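Tultetness Funeral House: questions that families ask us

Who should I call first when somebody dies at home?
Call the family doctor, or the doctor on duty if it is night. The doctor must confirm the death before we can come. After this you can ring us at any hour. At night the telephone is answered by Ettore Guerra or Joana Baptista.

How do I place an obituary notice?
Send us the text by e-mail or bring it on paper to our office in Plindcombe. We pass it to the newspaper and we put it also on our own notices page. For the Sunday edition we need the text before 2 pm on the day before.

How long can the notice be?
The price includes 71 words. Longer notices are possible and are charged by the line. If you are not sure what to write, Teresa Simões can make a first version with you by telephone. She will ask for the full name, the age, the town, the names of the close family and the hour of the service.

Must I give the cause of death?
No. Many families do not mention it.

Can we receive people at your house after the service?
Yes. The Patrício room is next to the chapel and has a small kitchen. You may bring your own food, or we can order it from Hutden, the bakery in the same street. 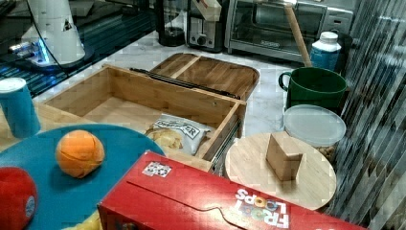 Crisps and fruit on the kitchen worktop.

Please tell us the day before how many persons you expect, so that we prepare enough chairs. The room is free for two hours. If you wish to stay longer, please ask Henrique Cunha when you make the booking, as there may be another family in the afternoon.

May children come?
Of course. If a child becomes tired during the service, one adult can go with him or her to the Patrício room and wait there.

Can we bring photographs and personal objects?
Yes, and we are glad when families do this. We can lend you frames and a stand for one large photograph.
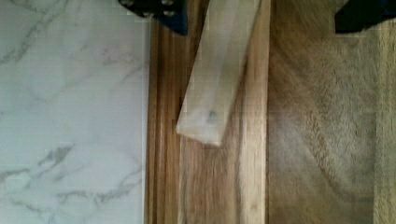

Please write your surname on the back of each photograph, with pencil. We keep everything that is left behind until the end of the following month, and we telephone you before we send it by post.

I am looking for an old notice. Do you keep them?
We have 2,829 notices in our archive. Of these, 378 exist only on paper and Nivaldo Miranda must look for them by hand, so please allow him a few days. Send the surname and the year, even if you do not know the year exactly.

There is a mistake in a notice. What can I do?
Write to us or telephone. On our page we correct it the same day. In the newspaper the correction appears in the next edition, and if the mistake was ours you do not pay for it.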